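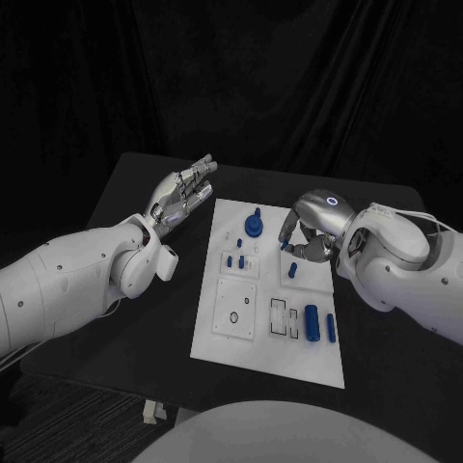 Two white arms and a white board, against a black curtain

What Happens to Your Story After You Send It In
Notes for the library talk, 24 February 2019

Bring: the big folder, two old issues of the magazine to pass around, water, reading glasses. Ask for the lapel mic if they have one. Leave the title slide up while people find seats and don't start talking over the coffee urn like last time. 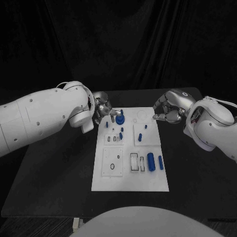

Kęstutis Lapiņa
Fiction editor, Skunditz magazine

WELCOME

Thank you all so much for coming out, and thank you to the library for having me back. I see a few faces from the June workshop, and I'm very glad you weren't put off by the chairs.

I'd like to start by asking how many of you have a story finished. Finished enough that you could mail it tomorrow. (Wait. Let the hands go up slowly, they always do.) And how many of you have had one sitting in a drawer for more than a year? Good. My hand is up too, you'll notice. I've had a story about my grandmother's beehives in a drawer for longer than I've been editing, and I take it out every spring and move the commas around.

This talk is mostly for the second group, though I hope there's something in it for everybody.

WHO WE ARE

Keep this short. Skunditz is a small fiction magazine. We come out twice a year, on paper, with a website that gets updated when somebody remembers the password. Grelum Press pays for the printing and otherwise leaves us alone. There are four of us who read, and all of us have other jobs. Mine is teaching evening composition, so I do most of my magazine reading on the bus home, with a pencil.

(Pass the two issues around now. Say which one has the blue cover with the misprint on the spine and that I'd like that one back, please.)

THE LAST READING PERIOD

We asked for short stories of up to 2,000 words on any subject, and we received 299 of them. We had room for 11.

Pause here. People need a moment with those numbers, and last time I hurried past and then got asked about them three separate times at the end. Yes, it's a small share. I don't want to pretend otherwise. But I also want to talk about what that pile is like from the inside, which I think may cheer some of you up.

A good part of the pile never really had a chance with us, and it had very little to do with talent. Some stories were far over the length. Several were poems. One was a chapter from the middle of a novel about a shipwreck, and I still think about the cook in it, but I had no idea who anyone was and the chapter ended with somebody opening a door. So if you read the guidelines, and send the kind of thing we print, at the length we print it, you're already in a much smaller group than you'd think.

HOW WE READ

Every story gets read all the way through by one of us, and by two of us if the first reader is unsure. Anything either reader likes goes in the folder. (Hold up the folder.) Then we meet at the Cárdenas, the café across from the post office, at the long table by the radiator, and we argue. We go through the folder 3 times. The first time is quick. By the third we're reading paragraphs out loud to each other and the soup is cold.

Tell the story about the ferry story. One reader had marked it no, firmly, with an underline. She said nothing happened in it. A man takes his father's coat to be mended and brings it home again on the ferry. I'd marked it yes, and I couldn't explain why, so I read the last page out loud, and about halfway down she reached over and erased her own note. It ran first in the issue. Don't go on too long with this one, but do tell it. I want people to understand that a no can come down to who picked up the envelope, and what kind of day it was.

If someone asks about Brelex, that's the submission software we tried for one season. It sorted everything by date and lost all the italics, and we went back to email and a spreadsheet. I've got nothing against software in general!

THINGS I NOTICE ON A FIRST PAGE

Go slowly, these are the bits people write down.

Weather. I love weather, I'm from a place with a great deal of it. But when I've read six stories on one bus ride and all six begin with rain on a window, the seventh has to work terribly hard. Have a look at your second paragraph and see if the story might begin there.

Names. If you've got Martin, Marvin and Marian in one kitchen, I'm going to have to draw a chart.

Dialogue. Read it out loud, in an empty house if you're shy. My wife used to find me muttering in the pantry – she'd just reach past me for the flour. You'll hear straight away when two people are telling each other things they both already know.

Endings. Yes, I know I said first page. But I often find that a writer has reached the end and then kept going for one more paragraph, to be sure I got it. I probably got it. Try putting your thumb over the last paragraph and see how it feels.

(Read the short extract from the spring issue here, the one with the piano on the truck. Page is marked. Stop at "and the neighbors all came out." Ask them what they think happens next before turning the page.)

COVER LETTERS

Two or three sentences will do. Your name, the title, the word count. If you've been published before, tell us where, and if you haven't, there's no need to apologize for it. We had one letter that apologized four times for a story we ended up taking. Please don't tell me what the story means. I'd like to find that out on the bus.

WHEN IT COMES BACK

Say this part without notes if possible.

A form letter from us means just what it says, that we couldn't use the story this time. If there's a handwritten line at the bottom, one of us wanted it and lost the argument, and you should send us the next one. People don't always believe that, so say it twice.

And then send the same story somewhere else, that week if you can, before it finds its way to the drawer. I keep a notebook with the title at the top of each page and the magazines listed underneath, and it helps to have the next name already written in.

QUESTIONS

Leave at least twenty minutes. Repeat each question for the back row. If it's quiet, ask the lady who always comes with the green notebook, she'll have one.

Mention the sign-up sheet by the door and the new reading period, which opens in June. Collect both magazines. Stack the chairs.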